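Operador(a) de montagem e desmontagem eletrónica
Bisholm — oficina de equipamento informático
Referência 2492

Procuramos uma pessoa para a bancada de montagem e desmontagem. O trabalho divide-se entre placas de fixação, onde se encaixam pequenas placas de circuito, e computadores de secretária abertos para recuperação de peças. 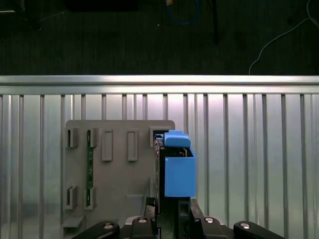 Placa de fixação cinzenta com uma tira de circuito verde entre dois suportes.

Tarefas principais:
Colocar e retirar placas de circuito dos suportes.
Abrir torres, soltar cabos de alimentação e de dados, retirar memórias, discos e processadores.
Separar as peças por tipo e registá-las no programa Kusex.
Manter a bancada arrumada no fim do turno.

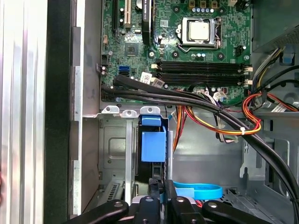

Não exigimos curso de eletrónica. Pedimos boa visão ao perto, mão firme e o 9.º ano completo. Quem já tiver montado ou reparado computadores, mesmo em casa, deve dizê-lo na candidatura. A formação inicial dura duas semanas e é paga.

Condições: contrato de seis meses, renovável, a tempo inteiro, das 8h às 17h. Vencimento base de 1000 euros ilíquidos, mais subsídio de refeição. Há também uma vaga a meio tempo, só de manhã, com 460 euros ilíquidos.

Candidaturas até 13 de dezembro de 2025, com currículo e a referência do anúncio, ao cuidado de Zainab Ezeani — entrega em mão na receção ou por correio. As que chegaram em novembro continuam válidas.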